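Litano Allotments Forum > Soil and Compost > Leaf mold, is it worth the space? 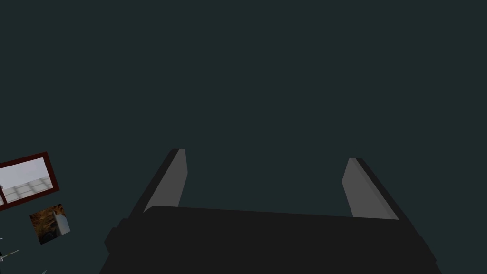 Leaf mold, is it worth the space?
Started by pei_shan_chu, 28 Oct 2019

pei_shan_chu wrote:
Hello everyone. I have the plot at the low end, beside the ditch, and my soil is heavy clay. In August it made cracks so wide that I lost a trowel in one of them. My neighbor Cheuk-hei Kan told me to collect leaves now and make leaf mold. I have read that it takes two years. My plot is small and I would need to give one full corner to it. Is the result good enough to wait so long? English is my third language, so please excuse me if I use a wrong word for something.

kwok_plot35
Your English is fine. My opinion is no, for a small plot it is not worth it. Leaf mold has almost no food in it for the plants. I made it for three years and my cabbages did not notice. Buy manure in autumn, spread it thick, and leave it for the worms. The corner you save can grow beans.

farah.s
I must disagree with Shih-chieh. It is true that there is little food in it, but Pei-shan did not ask about food, she asked about clay. For clay it is the best thing I have used. My carrots used to come out like a hand with five fingers and now most of them are straight. You can also use it after one year if you are not too strict. It is rough, but it is good enough as a mulch.

Which leaves do you have? Oak and hornbeam are good. Plane leaves are very slow, and I would put them separately.

pei_shan_chu
Mostly plane, I am afraid, from the road. There are some maples behind the Chuang bakery and the owner allows me to take them.

farah.s
Take the maple! For the plane leaves, run a mower over them first.

kwok_plot35
Farah, you also dug sand into that bed, I remember the bags. So how do you know it was the leaves?

farah.s
The sand was in the other bed, where the leeks are.

kwok_plot35
Then I take it back about the sand. I still say manure.

su-chen_y
May I add one practical point. You do not need a corner. I put wet leaves in old compost bags, make holes with a fork, tie the top and push the bags behind the shed. If the leaves are dry, pour in a full can of water before you tie, otherwise they will look the same next autumn. I forgot this with my first bags and lost a year.

Please do not take leaves from the main road by the Skuvier roundabout. There is much rubbish in them, and I once found glass.

pei_shan_chu
Thank you, Su-chen, behind the shed I have space. Does it smell?

su-chen_y
No, only a little like a forest. If it smells bad there is probably grass in it.

kwok_plot35
Or a frog.

pei_shan_chu
I filled the first bags this morning with maple. I will also order a little manure for the bean row, so both sides can be satisfied. Does anybody want to share a delivery?

kwok_plot35
Yes, put me down for half.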